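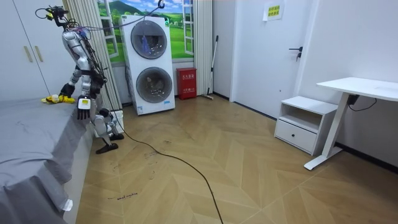 *Imley Housewares, Bedding and Linens Department*

## The Maihi Fitted Sheet

We've been selling the Maihi since the little shop on Cimbridge Road, and it's still the one we put on our own beds at home. It's a plain cotton sheet with a soft, brushed feel, and it comes in gray, oatmeal, white and a nice quiet blue that Keegan Tipoki talked us into (he was right, it sells better than the white now!).

What people write to us about most is the corners. If you've ever woken up at three in the morning with a corner sprung loose and the whole sheet bunched under your shoulder, you'll know why we fussed over them so long. The elastic goes all the way around, and the pockets fit a mattress up to 40 cm deep, so there's plenty of room for a topper. The long side has a small stitched tag, which saves you turning the thing around and around to find out which way it goes.

**Sizes and prices**

- Twin: $65
- Queen: $83
- King: please call, we're between deliveries until March

**Washing**

Warm wash, low dryer, no bleach. It gets softer over the first few washes and then pretty much stays there. Darker colors like to be washed on their own the first time.

Matching pillowcases are sold in pairs, and the Pandness mattress pad fits underneath very comfortably if you like a bit more cushion. Swatches are free, so do ask for a couple before you settle on a color, and hold them up by your window in the morning as well as under the lamp at night.

Prices updated February 2025.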